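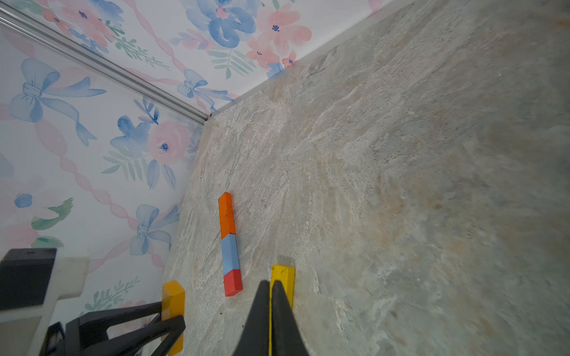

Unit 9: Posts, Beams and Block Play

Okay, welcome back! This week we start on structures, and I'm starting you where I start everybody, with plain colored blocks on a flat surface. I know some of you signed up for the Evbridge course expecting drafting software (it's coming, I promise), but give me one session of blocks first.

Two words to get into your notebooks. A post stands up and carries load down through its length. A beam lies across and bends. Same block, different job, depending on how you set it.

Try this at your table. Lay three blocks end to end on the floor, then pick up only the middle one. The other two stay put, of course! A row of blocks has no joints, so it can't work as a beam until something ties it together. Now stand two blocks upright and find one long enough to bridge them. Move the posts apart a little at a time and write down the gap where it drops.

Sketch your setup from the side and from above, please, and label the posts. Reading is Yip, page 17 on. Bring sketches to room 2612, and leave late ones with Kam-wah Yuen.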